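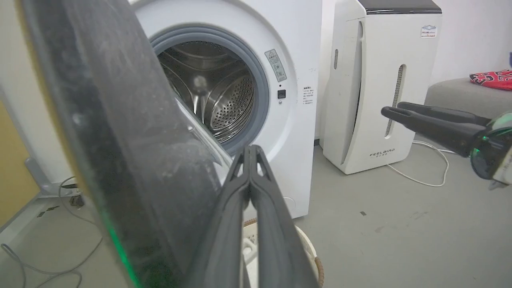 The eighth and last part of Reredum, the blackwork stitch-along designed by Murdo Lindsay, was released to subscribers on April 9, 2021, together with a sheet of finishing notes that many stitchers have been asking for since the autumn. The notes cover washing, blocking, lacing and framing, and the advice on washing is firmer than in any of the earlier parts. Lindsay wants the finished piece washed by hand in a flat tray of cool water. The front-loading washing machine, with its round door, rubber gasket and steel drum with a panel of small holes, is ruled out for the embroidery on any programme, including those marked for wool or hand wash. The one thing that may go in the drum is the uncut fabric before any stitching begins, and that advice has come too late for most people working on the current round.

4 min read

Reredum began in October with the outer border and the first four filling patterns. The full chart is made up of 55 panels set in a rectangle, with no two fillings the same. It takes its name from the screens behind church altars, and the tall central column of panels follows that layout. Lindsay has said that the project grew out of a set of practice bands he charted for his own use, most of which have gone into the lower two rows.

The stitch-along is free to join, although the printed chart is sold separately. Lindsay's newsletter gives the number of people signed up as 2,000, and 695 of those have sent in a photograph of part seven. He does not expect everyone to finish. Many of those taking part have said they are still on part three or four, and the files for all eight parts will stay available on the same page with no closing date.

Part eight completes the inner border and fills the last five panels in the top row. It has the densest stitching in the design. The corner panels use a diaper pattern worked in double running stitch, with a second pass in a heavier thread, and the notes suggest doing the lighter pass across the whole panel first. Anyone who has carried a mistake over from the inner border in part five will find it here, as the corners will not meet. Lindsay gives a small alternative corner that loses one thread on each side and can be used to hide the difference. Only stitchers who are out by a single thread can use it. For those who are out by more, he recommends leaving the corner motif out and carrying the plain border line round.

The recommended materials have not changed. The fabric is Ira, an evenweave sold by the metre or in cut pieces, and the thread is Gusten black in two weights. The model was worked in one strand for the fillings and 2 for the outlines. A number of stitchers have used a coloured thread in place of black, with dark blue and a brownish red both popular, and this is the main reason for the washing advice being rewritten.

Several people reported marks around the outlines after washing part-finished pieces during the winter. In most of these cases the thread was a hand-dyed one from a small seller. Black was affected in a few cases as well, mostly where the work had been left damp and folded. The new sheet asks everyone to test their thread before washing anything, whatever the make and whatever the label says. The test is to stitch a few lines on a spare piece of the same fabric, wet it thoroughly, lay it on white kitchen paper and leave it for an hour. If there is any colour on the paper, the finished work should be kept dry and cleaned only by brushing.

Where the thread passes, the instructions are as follows. Trim the tails on the back to the same short length. Fill a tray or a clean bath with enough cool water to cover the piece, and add a very small amount of plain liquid soap with no brightener in it. Leave the work flat for ten minutes, without rubbing. Change the water until it is clear, then lift the piece out on a towel, supporting all of it, and roll it up in the towel to take out the water. It should be unrolled straight away. Drying is done flat, face up, away from radiators and direct sun.

The notes deal with the machine question in a short paragraph of their own. Blackwork has long straight stitches on both sides of the cloth, and these can catch or be pulled out of line when the fabric tumbles. Lindsay writes that a mesh bag helps with snagging but does nothing for the distortion, and that spinning puts creases into evenweave that are hard to press out between the outlines. Before stitching, it is a different matter. He now washes his own fabric in the machine on a cool cycle, with the cut edges zigzagged, and irons it while damp. This takes out some of the dressing and gives a softer cloth. It can also shrink slightly, and he advises buying a piece with a wider margin for that reason.

The change has had a mixed response in the project's comment pages. Some stitchers have pointed out that they have put cross stitch cushions and samplers through a gentle cycle for years with no trouble. Others said they would not be washing at all, having kept the work in a clean bag with a cloth over it between sessions. Lindsay replied that he was writing for this design and this fabric, and that people should do what suits them with their own work. "If you have spent six months on it, try the spare bit first," he wrote.

The section on framing has drawn fewer comments. It recommends lacing over acid-free board with a layer of thin padding, and gives the order in which to pin the sides, starting from the middle of each edge. Because the design is largely straight lines, any pull in the fabric shows at once along the border. A line of tacking worked one centimetre outside the border is suggested as a guide, to be taken out after lacing. The sheet also gives measurements for those who want to make the piece up as a hanging, with a sleeve at the top and a lining of plain cotton.

Stitchers who ordered the printed chart should get part eight by post within the next few weeks. The printed version is handled by Abernathy, the needlework shop that has stocked the fabric and thread packs since the project started. The shop says that packs with the heavier Gusten thread are out of stock at present and that more are on order. The lighter weight is still available, by the skein or in the full pack. Customers who are short of a single skein are asked to say so when they order, so that it can be matched to the batch on their original label as far as possible.

Two small corrections to the earlier parts have been issued with the new files. In part two, the key showed the wrong symbol for the heavier thread in the third panel. In part six, one repeat of the vine pattern was missing a stitch at the lower left. Both have been put right in the downloads, and a slip with the corrections will go out with the printed chart.

Photographs of finished pieces can be sent in through the project page. They will be added to the gallery in the order they are received, and there is no need to wait until the work is framed. Lindsay has not announced another stitch-along. He has said he will be charting a smaller set of bands over the summer, to be sold as a single pattern, and that any new project on the scale of Reredum would not start until next year.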